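ブログ > おでかけレポ > 研究室・工場見学

ロボットの「手首の目」を見に行ってきた話

12月の水曜日、前から気になっていたロボットの研究室を見学させてもらいました! 場所はウンデヴェル(Undevell)という会社の研究棟で、駅からバスに揺られて、降りてからまた坂をのぼったところ。寒かった……。手袋を家に置いてきたのを坂の途中でずっと後悔していました。

受付でもらった入館証を首から下げて、ロビーの妙にふかふかのソファで待っていると、案内役のミラグロス・グスマンさんが迎えに来てくれました。日本語がとても上手で、しかも早口。メモが追いつかないので、途中から「もう一回お願いします」を連発してしまいました。すみません、そしてありがとうございました。

■ 何を研究しているところなのか

見学したのは「Varken」という研究プロジェクトです。読み方は「ファルケン」でいいそうです(ずっとヴァーケンと読んでました)。

ざっくり言うと、ロボットに物をつかむ動作を覚えさせるとき、手首につけた小さいカメラの映像をどこまで頼りにできるか、というのを調べています。天井や三脚の上から全体を映すカメラがあれば、棚の位置も腕の位置もわかる。でも、いざ手を伸ばすと、自分の腕や手で肝心の品物が隠れちゃうんですよね。これ、自分で冷蔵庫の奥のジャムを取るときのことを考えるとすごくよくわかる。最後のほうは手の感触でやってます、私は。

そこで手首のカメラの出番になるわけですが、こっちはこっちで困りごとがあって、近づきすぎると品物の一部しか映らない。ラベルの模様だけが画面いっぱいに広がって、いま持っているのが容器の上のほうなのか下のほうなのか、そもそもどっちを向いているのかがわからなくなる。Varkenのチームはこの「近すぎる映像」を捨てずに、向きを当てる手がかりとして使う方法を作っています。

グスマンさんいわく、以前はつかむ直前の映像を学習データからはずしていたそうです。ぼけた指が大きく映りこむし、品物の全体像はないし、ノイズ扱いだったと。それをあるとき、はずさずに全部入れて学習させてみたら、向きの推定がかえって良くなった。「掃除しすぎていたんです」と笑っていました。この話がこの日いちばん好きでした。

■ 実験室へ

靴にカバーをかけて(紫色でかわいい)、いよいよ実験室です。思っていたよりずっと静かで、ロボットの腕が動く音より、換気の音のほうが大きいくらい。勝手にウィーンガシャンという世界を想像していたので、ちょっと拍子抜けしました。

床には黄色いテープで線が引いてあって、腕が動いているあいだはそこから内側に入っちゃだめ。私は背伸びをして見ていたのですが、つま先が線を越えていたらしく、そっと注意されました。すみません!

品物は洗剤、缶詰、歯ブラシの箱など、ふつうにお店で売っているものばかりです。海外の製品が多くて、ラベルの文字もいろいろ。言語の違うパッケージを混ぜるのは意図的で、特定の文字の並びを丸暗記させないためだそうです。品物の登録は363点まで進んでいて、一つひとつに台帳の番号がついていました。台帳は表計算ソフトで管理しているとのことで、そこは急に親近感がわきます。

手首のカメラの映像は、壁ぎわのモニターで見せてもらえました。近い。とにかく近いです。オレンジ色のボトルが横倒しで、ラベルに「右手抓握侧面」という中国語が読めるくらい。「右手で側面を握る」というような意味らしいのですが、ロボットのグリッパーが相手だと思うと、なんだか急に指導が細かく聞こえてきます。

もう一つ目についたのが、ラベルの上の縁。紙が破れてけばけばになって、白い線みたいに見えるんです。私なら「あ、傷んでるな」で終わりなのですが、こういう破れ目も手がかりになる、とグスマンさん。印刷された模様は同じ商品ならみんな同じだけど、破れ方はその一本にしかない。だから、前のコマと次のコマで同じ場所を追いかけるのに都合がいいのだそうです。ほう〜、と声が出ました。
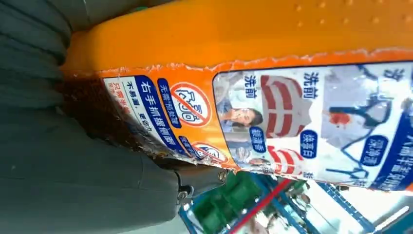
■ 結果の話(むずかしかったけどがんばって書きます)

会議室に戻って、コーヒーをいただきながら結果の説明を聞きました。比べていたのは2種類のやり方です。

ひとつめは、全体を映すカメラだけで向きを推定する方法。ふたつめは、それに手首の映像を、つかむ直前のぶんまで含めて足す方法。同じ品物を同じ置き方で試して、ボトルの向きを正しく当てられたのが、ふたつめのやり方では80パーセント。全体カメラだけのほうの数字も口頭で聞いたのですが、まだ測り直しの途中だから書かないでね、とのことなので書きません。ふたつめのほうが良かった、というところまではOKをもらっています。

おもしろかったのは失敗のほうの話です。苦手なのは、つるつるで模様のない面ばかりが映ってしまう場合。さっきのボトルで言えば、ラベルの上のプラスチックがむき出しになっているあたりですね。あそこだけが画面に広がると、手がかりがほとんどなくなる。ただ、あのボトルには小さな粒々の出っぱりが一列に並んだところがあって、そういう凹凸が少しでも映りこめば助かることがあるらしいです。滑り止めってそんな役にも立つのか。

あと、縞模様も曲者だと言っていました。赤と白のしましまみたいな繰り返しの柄は、一本ずれていても見た目がほとんど同じなので、ロボットが「一本ぶん勘違い」する。さっきのラベルにも赤白の縞の服の絵が上と下にあって、まさにこれか!となりました。人間でもボーダーのシャツを畳むとき柄合わせに失敗しますもんね(私だけ?)。

対策として試しているのが、「Hung」と呼ばれている処理です。一枚の映像で決めてしまわないで、近づいていく途中の10コマをまとめて見て、向きの候補を絞っていく。名前の由来も聞いてみたら、最初に書いたプログラムがしょっちゅう固まった(英語で hung)からだそうで、そのまま正式名称になってしまったと。論文にもこの名前で載せる予定らしく、グスマンさんはちょっと不本意そうでした。

■ 質問タイム

見学者は私のほかに、物流の仕事をしているという方と、学生さんの二人組。学生さんの質問がすごくちゃんとしていて、照明を変えたらどうなるかとか、カメラの取り付け角度がずれたらどうするかとか。角度のずれは本当に悩みの種で、ネジを締め直しただけで成績が変わった日もあったそうです。今は毎朝、基準になる板を映して確認してから始めるとのこと。

物流の方は、現場で使えるのはいつごろか、と直球の質問をしていました。答えは「まだ研究です」。ブリルティコ(Briltico)という倉庫で試す話は出ているものの、棚の奥行きも照明も実験室とは別物なので、まず映像を集めるところからになるそうです。

私の質問は「ロボットが一番きらいな品物は何ですか」でした。ちょっと恥ずかしかったのですが、即答で「透明な袋に入ったもやし」。光るし、ぐにゃぐにゃするし、つかむたびに形が変わるから。もやし、強い。

■ おみやげと、これから行く人へ

帰りに、Varkenのロゴ入りのクリアファイルをもらいました。ブタの絵が描いてあります。オランダ語でブタのことだそうです。早く言ってほしかった!

見学の申し込みは会社のサイトのフォームからで、返事が来るまでけっこう待ちました。実験室は撮影禁止の区画があるので、カメラを持っていく人は最初に確認しておくといいです。あと坂、本当に長いので歩きやすい靴で。バス停の前のパン屋さんのくるみパンがおいしかったので、帰りの時間に余裕がある人はぜひ。私は二つ買って、一つはバスの中で食べました。

次は倉庫のほうの見学会があれば行きたいなと思っています。申し込み開始のお知らせが来たら、またここに書きますね。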